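Unit 7: Reading claims about disasters

Handout by Viorica Chiriac, Traddale evening course

After a big accident, many explanations appear in the same week. In this unit we learn to sort them before we believe or refuse them.

Please write down for each claim who said it first, and when. A witness who heard "an explosion" is telling us about a sound. The cause of the sound is a separate question, and it needs a separate source.

For the next meeting read pages 6 to 10 in the Malinowski reader. Areeba Butt will present the Pultaton ferry fire, with the two newspaper reports from October. Compare in which order they put the events.

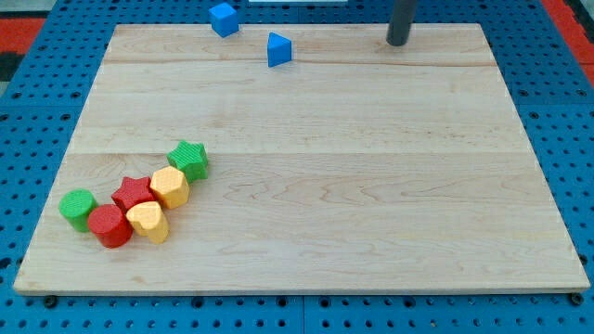
Homework

Choose one claim and follow it back to its oldest source. One page is enough.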